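Luftreiniger: Abstand zur Wand bei Standgeräten

Forum > Raumklima > Aufstellung und Betrieb
April 2023

lochblech_38
Standgerät Poresine, Ansaugung laut Anleitung über die gelochte Front. Zur Wand sind es 384 mm. Reicht das, oder muss das Gerät weiter in den Raum?

Tavach
Reicht. Entscheidend ist die freie Fläche vor der Ansaugung. Bei mir sind es 638 mm bis zum nächsten Möbel, Filterwechsel zuletzt im Juni.

nordflur
Widerspruch. Bei schräger Aufstellung entsteht hinter dem Gerät eine Totzone. Ich habe auf 735 mm vergrößert, die Partikelwerte fielen danach schneller.

Tavach
Ohne Vergleichsmessung bei gleicher Lüfterstufe sagt das nichts aus.

lochblech_38
Aktueller Stand, leicht gedreht. 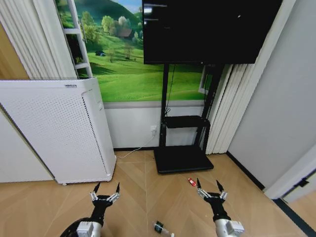 Standgerät weiß, Fischgrät- bzw. Chevronboden in heller Holzoptik

nordflur
Kleinteile vom Boden weg, sonst saugst du ständig drumherum. Den Staub hat am Ende der Vorfilter.

Tavach
Beim Vorfilter Zustimmung, bei der Totzone nicht. Miss beide Abstände je eine Stunde auf Stufe 2 und stell die Werte hier ein.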